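Travel Talk > Islands and Coast > Getting around Arsenault without a car?

saltmarsh_pete
We're booked for the second half of August, staying up in the old town at Arsenault. My wife doesn't drive any more and I'd prefer not to on those roads. Is it realistic to see the island by bus and boat, or will we end up sitting in the square for a week? We like walking, but she has a bad hip so nothing with a lot of steps. Any thoughts on whether to take the morning ferry or the late one would help too.

Dilys_K
We did it two years running without a car. The bus from the harbour to the old town is fine, and it carries on to Nilell beach in the summer months. Where it falls down is the west side. There's one bus out in the morning and one back at teatime, so if you don't like the beach when you get there, you're stuck with it. Take the morning ferry. The late one gets in after the last bus and you'll be at the mercy of whichever taxi turns up.

quarrybank44
I'd disagree about the late ferry. It's cheaper, it's half empty, and most places in the old town will send someone down to meet you if you ask when you book. The morning boat in August is a scrum. People are queuing on the quay an hour before and there's no shade.

Dilys_K
Depends entirely where you're staying. Ours wouldn't meet anybody. Pete, which place is it?

saltmarsh_pete
It's a guesthouse near the upper gate, run by a Kamonchanok Rattanakul. She's been very prompt with emails. I'll ask her about the ferry.

quarrybank44
Know it. Good breakfast. There are steps from the gate but only a short flight, and there's a ramp round the back past the cistern if you ask. She'll meet the boat, or her nephew will.

tern_and_gull
Living here part of the year, so a few corrections. The Nilell bus stops at the top of the beach road now, and it's a steep walk down and a steeper one back. With a bad hip I would not do it in the heat. Go to the small cove below the chapel instead. It has a level path from the bus stop, a tap, and a van selling cold drinks until four or so. The water is shallow a long way out and there are rocks at the left-hand end if either of you likes to snorkel. Take shoes for the pebbles.

Dilys_K
When did the bus change? It went right down to the bottom when we were there.

tern_and_gull
Last summer. The turning circle at the bottom was washed out over the winter and they haven't put it back.

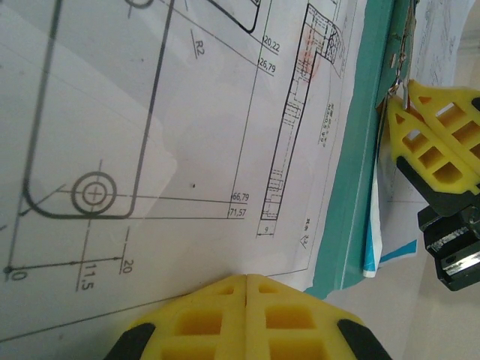
The boat trips are the other thing I'd look at. There are two that go right round the island from the harbour, and for someone who can't manage the coves on foot it's the best way to see the cliffs. Ask about getting on and off before you pay, as one has a proper gangway and the other has you stepping over the side. The handrail on the gangway boat is a good solid one. The trip takes most of the day and they stop twice for swimming. Sit on the landward side going out or you'll see nothing but sea.

quarrybank44
The gangway boat is twice the price though, and lunch on it is a tomato and a bit of bread. I'd go on the small one. The lads give you a hand over the side and it can get into the caves. The big one just points at them.

Dilys_K
He's just said his wife has a bad hip.

quarrybank44
My mother went on it at 79 with a stick. But fair enough, it does bounce about if there's any wind.

Bo-ram Wang
Can I add the museum by the church? We were there in June and it's small, cool inside and all on one floor. Good pottery and a room of old boat models. Closed in the afternoons, so go before lunch. Room 4 was shut when we went but the rest was open. We also walked the old mule track to the windmills, which I would leave out in your case, as it's loose stone nearly all the way.

saltmarsh_pete
Thank you all, much more than I was hoping for. Chapel cove and the museum are on the list. We'll probably go for the gangway boat. Is it one you need to book?

tern_and_gull
In August, yes. Go to the hut at the end of the quay the evening before, when they've seen the forecast. Don't book it from home. If the north wind is up they don't sail, and getting your money back is slow work.

saltmarsh_pete
Understood. And Mrs Rattanakul has replied: her nephew will meet the late ferry, so we're on that one.

Dilys_K
Well, take something to eat. The bar on the late boat shuts as soon as it leaves the mainland.

quarrybank44
It doesn't. It was open all the way across when I came over in May. Toasted sandwiches only, mind.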